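Ticket 3928 - Leader arm lag on the cutlery pouch task
Opened by: Refilwe Tshabalala
Status: open, waiting on Skirnum

Hi all, me again! I'm teleoperating the two-arm station on the pouch task (spoon and knife in the pink pouch) and the right follower has started trailing my hand. The left one is fine. I squeeze the leader grip, count a beat, and then the right fingers close - by then I've already moved on and the demo is junk. I got 17 demos in before lunch and had to throw out 4 for this.

Tried so far: restarted the Ferilex driver, swapped the two leader arms over (lag stays on the right follower), re-ran the homing routine. No change.

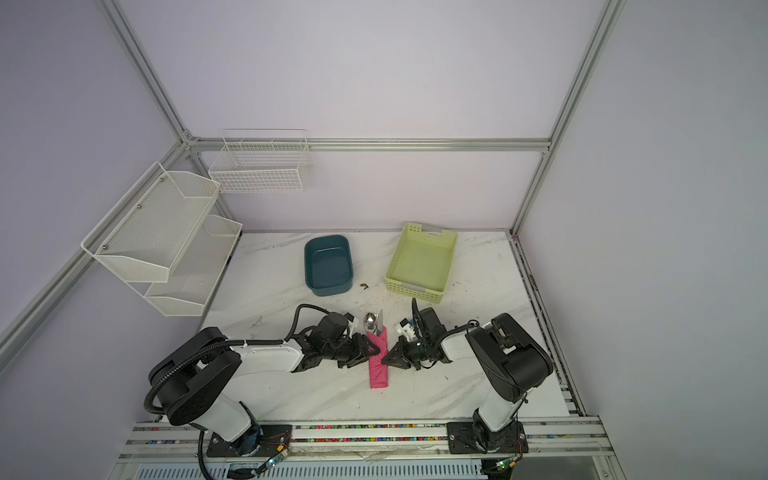
Can I keep recording while this is open?
Only on tasks where the left arm does all the work, and please tag those demos "left only" so they don't get mixed into the training set.

Update, Riaan Shabalala, April 22, 2022: I had a look at the logs and the right follower is getting its commands late, 16 in a row at one point. Smells like the filter setting from the Botha config got copied over. I've put the old value back on that side only.

Update, Refilwe: much better on slow moves, thank you!! Quick grabs still feel a bit mushy - I'd say half the lag is gone. Log from this run is attached, and I've asked Skirnum if the new firmware touches the filter too.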